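Teaching the Garden Shelf Task by Remote Control

February 4, 2023

This page covers the bag and basket part of the Sanville garden task. You'll drive both arms yourself, and Harnen records every move you make.

Step 4. Work the bags at the basket

Go slow and grip low. Soil bags sag and twist in ways a box never will – that's the fun of it! Keep an eye on the wrist view as you close in.
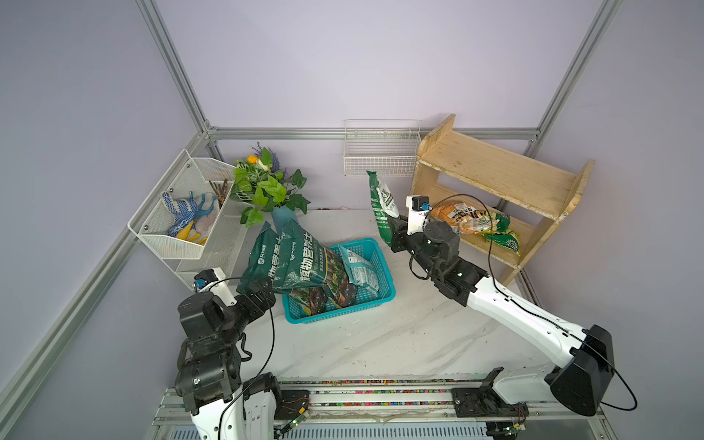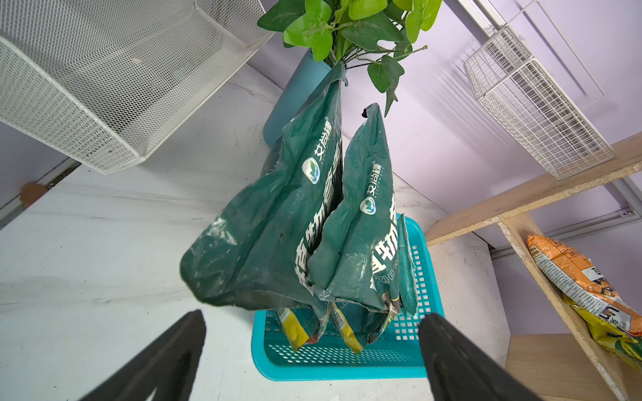
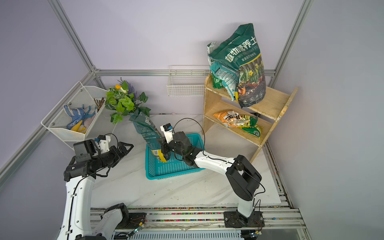
Step 5. Save the demo

Bring both arms back to rest, then press Save in Harnen. Fumbled a grip and fixed it? Keep that run – those are great to learn from!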